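Subject: Re: [wila-users] How many demos for box packing?

On Sunday the Clestel list admin wrote:
> We are starting on packing soft goods into cartons with the Wila
> hand-held gripper. Is 2,000 demos the right target, or can we get
> by with fewer? Also, do you record in one room or several? Our
> remote-control demos all came from one bench and the policy fell
> apart as soon as we moved the arm.

We trained our first usable packing policy on 736 demos. We have 1,211 now and the newer checkpoint is better, mostly at the second item, when there is already something in the box and the space is tight. I would not wait for 2,000 before you train. Train early, look at the failures and record more of those.

Cushions gave us the most trouble. If you close on the middle the fabric bunches up, and the policy learns to squeeze too hard. We now ask people to take a cushion by its two sides, lower it into the carton upright and pause before opening the jaws.

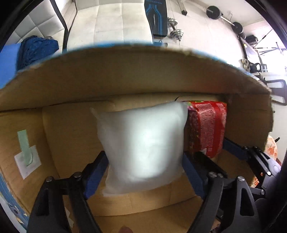

On rooms, use several. We record in bedrooms, home gyms, kitchens, wherever there is floor or table to put a carton on. Leave the clutter where it is. Our one-room set had the same problem as yours, and mixing rooms did more for us than adding demos.

Two other things. Leave the box flaps however they fall, otherwise the policy only knows neat boxes. And keep your fingers back from the jaws as far as you can. We had to drop 4 sessions over that.

The Kornbridge converter still loses the gripper width on long recordings, so split them first. Wattanapong has a script for it in the tools folder.

Does anyone have numbers on mixing hand-held and remote-control demos in one training run? We have only tried them separately.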